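Search this site Enter keywords Go

Visit Report: Gendum Textile Care, Stesow Plant
15 Sep 2019

Members of the regional labor and skills working group were received at the Stesow plant of Gendum Textile Care. The purpose of the visit was to see how the introduction of automated handling has affected the staff of a mid-sized linen and workwear service, and to hear from the employees themselves. The group was met at the gatehouse by the plant's head of operations, Tatu Muli, who accompanied us throughout.

The plant handles nearly 4000 garments and flat pieces per shift, mostly for hotels and restaurants in the district. Washing and drying have been mechanized for many years. Sorting, spreading and folding have not, and this is where most of the workforce is still found. Large sheets go through a feeder line supplied by Zomska, which was installed in June of last year. Small and irregular pieces, such as aprons, napkins and dark kitchen wear, continue to be folded by hand at the long tables on the upper floor.

Mr. Muli explained that the feeder line replaced six standing positions. No employee was dismissed. Two retired as planned, and the others moved to inspection, repairs and dispatch. Inspection is now the largest group on the floor. Several employees told us that the work is easier on the shoulders but harder on the eyes, and that they would like more frequent changes of station. The shift leader agreed that the present rotation, every two hours, was set before the new line arrived and has not been reviewed.

Pay was also raised. Folders were formerly paid a small supplement for output above 3200 pieces. With the sheets gone from the tables, that level can no longer be reached by hand, and the supplement has been replaced by a fixed allowance. Opinions on this differed. Longer-serving staff, who had regularly earned the supplement, considered the allowance too low.

The second part of the visit took place in the development room, which the plant runs with the engineering firm Rotich. The work there concerns the small pieces still handled upstairs. Two folders from the upper floor spend one morning a week in the room, advising on how cloth should be held and laid down. They are paid at their usual rate plus a training allowance. One of them remarked that she had never before been asked to put into words how she finds a corner.

Management does not expect any change to the hand-folding tables within the next two years. The working group asked that the employee council be given the test results at the same time as management, and Mr. Muli undertook to propose this. The group also requested a copy of the revised rotation plan once it has been drawn up, and the figures on sick leave in inspection since the feeder line was installed.
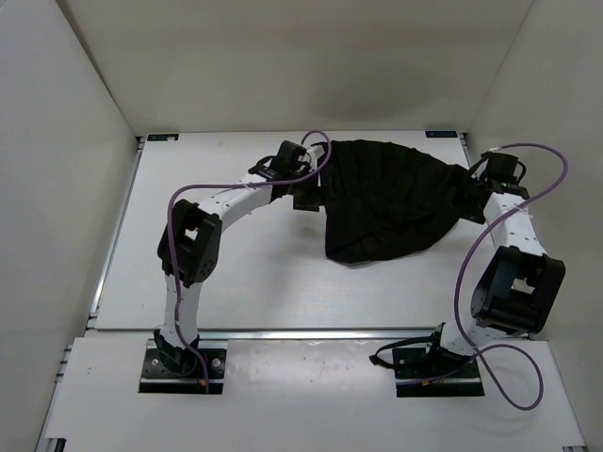
The council's reply on both points will be entered in the minutes of the working group's next regular meeting.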